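The arm lost its zero again

Jul 20, 2026

I had plans for this morning. Then I switched on the arm, told it to go home, and it went somewhere near home, the way a man does after a long wedding.

Raffaele Mancuso, who sold me on the Gralter controller and has been hard to reach by phone ever since, says a lost zero is nearly always the shoulder. So I started at the wrist, found nothing, moved to the elbow, found nothing, and arrived at the shoulder in time for lunch. One setscrew had backed out. It is a very small setscrew. I had already ordered a replacement encoder in April over this same problem, and it is still in its bag.

My routine after any repair goes like this. Tighten, re-home, run the empty cycle 14 times, then put clutter on the table and let it reach for things at quarter speed. I don't tidy up first. A clean table hides a sloppy wrist.
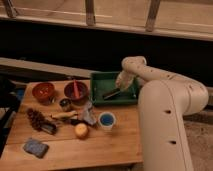 Reaching into the green tray, with the usual junk on the table.

The log says 1,674 cycles since the last teardown, so grease was due anyway. I use the Makori stuff, sparingly, having once used it generously. The cable bundle got new ties at the elbow, and I wrote the new zero offset on masking tape and stuck it inside the cabinet door, next to 43, which is the old offset, or possibly a bus route.

Gualtiero Gentile wrote to ask why I don't just set up automatic calibration. I have — it's what moved the zero last time. It stays off until I've read the rest of the manual.

Next up is the gripper, which has started to click.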